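11/03/2018
By Antoniuk, technical documents

4. Cleaning of stone paving with the Metisex 913

4.1 Before you start

This section is for outdoor paving of stone or concrete. For wooden terraces please read section 5. For tiles inside the house the machine is not suitable.

Please fill the tank and fit the hose as it is described in section 3. The Metisex 913 must stand on a flat place, with both wheels on the ground and the brake pressed down.

1. Take away leaves, sand and small stones with a broom.
2. Close the doors and low windows which are near to the working area.
3. Look at the joints between the stones. If the filling is loose or missing in many places, repair it first and wait until it is hard.
4. Choose a small test area where a mark will not disturb you. Clean it, let it dry fully and compare the colour with the stones beside it.

CAUTION: Do not use acid cleaner on limestone or marble. The acid attacks the stone and the damage cannot be repaired. If you do not know which stone you have, use only clear water.

4.2 Choosing the brush

The machine is delivered with two brushes. The soft brush (white ring) is for smooth slabs and for stone with a polished surface. The hard brush (grey ring) is for rough stone and for paving with wide joints. Irregular paving needs more time than straight slabs, as the joints go in all directions and the brush cannot follow them in one line.
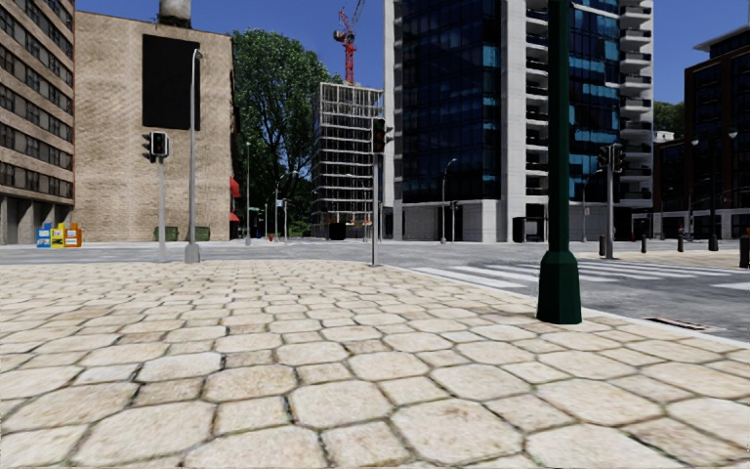
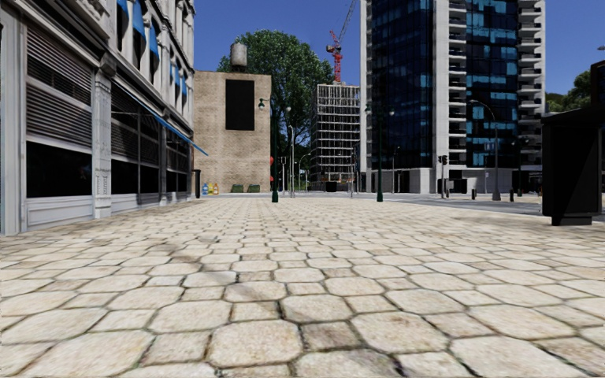 Pale irregular paving with darker joints.

To change the brush:

1. Switch off the machine and pull the plug.
2. Lay the cleaning head on its side.
3. Turn the brush by 90 degrees to the left and pull it out.
4. Put in the new brush and turn it to the right until you hear a click.

Note: If there is no click, the ring is probably dirty. Wipe it with a damp cloth and try again. Please do not use oil.

4.3 Cleaning

1. Set the water regulator to position 2.
2. Make the whole area wet and wait for some minutes, so that the dirt becomes soft.
3. Switch on the brush and move the head slowly forward. Let each strip overlap the one before.
4. On irregular paving, go over the same area a second time, now across the first direction.
5. Rinse with clear water from the highest point to the lowest.

CAUTION: Never hold the running brush on one spot. It can take the filling out of the joints.

CAUTION: Wet stone is slippery. Wear shoes with a rubber sole and keep other persons away until the surface is dry.

Stains from rust or old leaves can stay visible after the second passage. For these you can use Brirnska stone paste. Follow the text on its package and test it as in 4.1. The paste must not be filled in the tank.

4.4 After the work

1. Empty the tank completely.
2. Take out filter 207 and rinse it under the tap.
3. Let the brush dry with the bristles upwards.
4. Roll the hose without sharp bends.

Note: Between the last cleaning of the season and the spring, the machine must be stored free from frost. Filter 207 can be ordered from Murkix. Orders which arrive in January are sent in February.

Continue with section 5 for wooden terraces, or with section 7 if the brush does not turn.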